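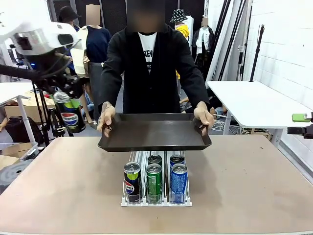
Progress report to Grostance, Tue 29 October
Drinks corner, Erkum community room

Quick one, full accounts to follow. Can rack is in use. White plastic, 3 lanes with clear dividers, cans stand upright in it. Pepsi on the left, green cans in the middle, blue on the right. Keeping to one kind per lane so people can see whats running low.

Dark brown trays also in, the ones with raised edges. Good for carrying, bit slippery when washed. Want 2 more before the Sheehan evening.

Bottles still a problem. Too tall for the rack, no shelf yet. Jurnetti quoted for one, waiting on a delivery date.

Spent so far: $98, rack and trays together. Receipts are scanned, will send tonight.

Still to do: lables for the lanes, a bin for empties, price list. Opening hours stay as agreed in April. Need your OK on the shelf by Friday please.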